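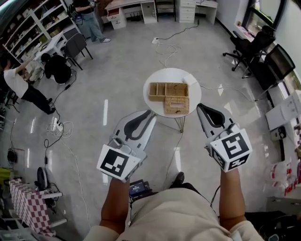
How long can a person keep a library book?
Three weeks, according to the stamp, and thirty-one years in the case of Sachiko Kawaguchi.

She found it in March, behind the boiler, where it had been keeping a pipe from knocking. It was called Winter Vegetables for the Small Plot and it belonged to Doltmont Public Library, which had been a short walk from her old flat and was now two trains and a bus away. She had never owned a plot, small or otherwise. She had borrowed it to impress a man called Lenau, who grew leeks.

Lenau had gone the way of most men who grow leeks, which is to say he had married a dentist. The book had stayed.

She wiped off the fluff and looked inside the cover. Fine of five pence per day, said the label, in the tone of a label that expected to be obeyed. Sachiko had worked in accounts all her life and could no more leave a sum alone than other people can leave a scab. She did it on the back of a gas bill, allowing for leap years and then, in a spirit of fairness, taking off Sundays. She did not like the answer. She put the book back behind the boiler.

The pipe, however, had got used to its freedom and began knocking at once.

For a fortnight she behaved like a woman with nothing on her mind. She cleaned the oven. She wrote to her sister, a long letter in which the word "library" came up four times, once in connection with the weather. At night she lay and listened to the pipe and thought about the people of Doltmont, standing in their small plots in the frost, not knowing what to do about their sprouts.

In the end she telephoned.

"Doltmont Library, Vestergaard speaking."

"I'm ringing on behalf of a friend," said Sachiko.

"Oh yes," said Vestergaard, and she heard him sit down.

"My friend has a book. It may be slightly overdue."

"How slightly?"

She told him. There was a silence in which she could hear a date stamp being put back on its pad.

"Is it in good condition?" he said at last.

"It's been kept warm."

"And has your friend enjoyed it?"

This was not a thing she had expected to be asked. "My friend hasn't read it," she said.

"Then I don't see how she can return it," said Vestergaard. "It would look very bad." And he rang off, or the line went, she was never sure which.

So she read it. It had 222 pages and a frost table, and it was by a retired major who disliked slugs, the French and any form of netting. He had strong views on the parsnip. By the end of chapter two Sachiko had strong views on the parsnip as well, opposite ones, and was saying them out loud in the kitchen. She bought a window box to prove him wrong. She bought another to prove him wrong about drainage.

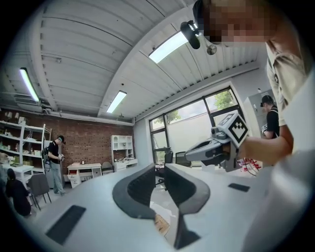 Photo: Ovance Picture Desk

By the time the clocks had changed, she had spent a good deal more on compost than on shoes. The neighbour downstairs complained of grit. Sachiko lent him the book, having first made him write down his name and the date, and charged him ten pence when he brought it back on the Thursday. He said it was daylight robbery. He also said the major was quite wrong about chard, and stayed for an hour and a half.

The letter came in the summer, in a long brown envelope. It was dated Wednesday, July 6, 2022, and typed on a machine with a weak letter e.

Dear Madam, it said. Your friend will wish to know that we have been through the old cards. Our records show that Winter Vegetables for the Small Plot was withdrawn from stock a year after it was borrowed, nobody else having asked for it since the war. We had 2,000 books to get rid of that spring and your friend very kindly saved us the trouble of carrying one of them down the stairs. The fine therefore stops at that point, and with the discount for pensioners it comes to 140 pence. Please do not send it in stamps. Yours faithfully, P. Vestergaard. P.S. What did she make of the parsnips?

Sachiko read this twice, standing up. She was relieved, naturally. She was also put out. She had carried a crime about with her for months, and had grown rather proud of the size of it, and here it was being handed back to her as something you could pay off with the change from a sandwich.

She checked his arithmetic. He had forgotten to take off the Sundays.

It took her three drafts to say so politely, and a further four pages to deal with the parsnips, with a diagram. She put in a cheque for the correct amount, which was smaller, and then, seeing that this left her with no reason to hear from him again, she tore up the cheque and wrote another one without signing it.

The reply came by return of post. Her friend, Vestergaard wrote, had made a small mistake with her cheque, and he would be obliged if she could call in person, any weekday but Monday, when they were shut. The bus stopped outside. He himself had always thought the major unsound on drainage.

She ironed a blouse. She wrapped the book in brown paper and got as far as the front door with it before the pipe started up in the kitchen, loud and regular, like somebody knocking to be let in.

Sachiko stood there with her hat on. Then she went back and put the gas bill behind the boiler, folded over and over until it fitted, and caught the ten fifteen.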